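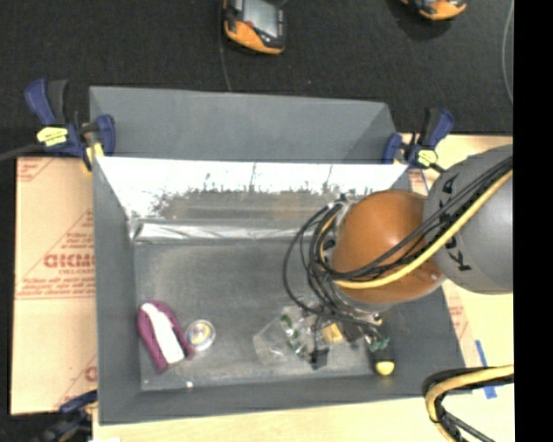

KUKA arm over a gray bin on a wooden tabletop.

Third-Party Consents in the Sale of a Business

Readers of this blog have asked that I return to the subject of third-party consents, which I treated briefly in February in connection with leases. The present post concerns commercial contracts more generally. It reflects my own views and should not be relied on as legal advice for a particular transaction.

A buyer of a business ordinarily expects to receive its contracts. Whether it does so depends first on the form of the deal. In an asset purchase, each contract must be assigned from the seller to the buyer, and a clause prohibiting assignment without consent will apply directly. In a stock purchase the contracting party remains the same company, so a simple anti-assignment clause will usually not be triggered. A change of control clause is a different matter and will be triggered if its wording covers a transfer of the shares. Mergers fall between the two, and the result may depend on the structure chosen, the governing law and the presence of words such as "by operation of law."

The sale of Alholm to Murnholm, on which I advised the seller, was arranged as an asset purchase for tax reasons. The data room contained 3083 documents. Once duplicates, expired orders and superseded drafts had been removed, the contract schedule listed 425 agreements. Of those, 31 required the written consent of the other party.

The review took longer than the parties had planned. Several customer agreements contained no assignment clause of their own but incorporated a set of general terms by reference, and the general terms were kept in another folder. Two supply agreements had been amended by letter, and in one of them the amendment removed the right to assign to a successor. I would recommend that any seller collect the general terms and all amendments before a buyer is approached. A schedule prepared from the signed agreements alone will probably be incomplete.

Silence in a contract also requires care. The general rule in most states favors free assignment, but there are exceptions. Contracts for personal services are one. Nonexclusive licenses of patents and copyrights are another, as courts have generally held that the licensee may not assign them without the licensor's permission, even where the license says nothing. Alholm held one such license from Abera, and it had been left off the first version of the consent list for that reason.

The next question is what the purchase agreement should say about consents that have not been obtained. Three matters were negotiated at length.

Closing conditions. Murnholm first asked that every consent be delivered at or before closing. The seller objected that this would place the transaction in the hands of parties with no interest in completing it. The final agreement made closing conditional on a short list of named contracts, with the remainder subject to a covenant of reasonable best efforts.

Cost. A counterparty that is asked for consent may ask for something in return, such as a price concession, a fee or a guaranty. The purchase agreement should state who pays. In this case neither party was obliged to make any payment other than the counterparty's documented legal fees, which were shared equally.

Contracts left behind. For contracts not transferred at closing, the seller agreed to hold the benefit for the buyer, and the buyer agreed to perform the obligations at its own expense. Arrangements of this kind are common and useful, but they must be checked against the contract concerned. Some clauses prohibit subcontracting and any transfer of benefit in addition to assignment.

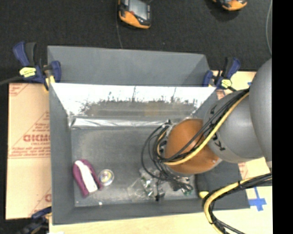
Mahlet Araya wrote to me after reading a draft of this post and disagreed with the last point. In her view, pass-through arrangements are agreed too readily and then forgotten, and a seller who intends to dissolve after closing should not accept one without a fixed end date. She also asked whether counterparties should be contacted before signing.

I accept the first observation. The Alholm agreement had no end date in its early drafts, and one was added only when the seller's lenders raised the question.

On the second, practice varies. Early contact gives more time, but it discloses the sale, and the confidentiality agreement between buyer and seller will often prohibit it without permission. We sent the requests after signing, in a form approved by both sides, and asked for a reply within 30 days. Trollow, the largest customer, returned its consent with a condition concerning notice addresses, which was accepted.

A request letter should be short. It should identify the contract by date and parties, name the proposed assignee, and contain a countersignature block. It should not concede that consent is required where the point is open to argument, and the words "to the extent required" are normally sufficient for that purpose.

I expect to address government contracts, where separate novation rules apply, in a later post.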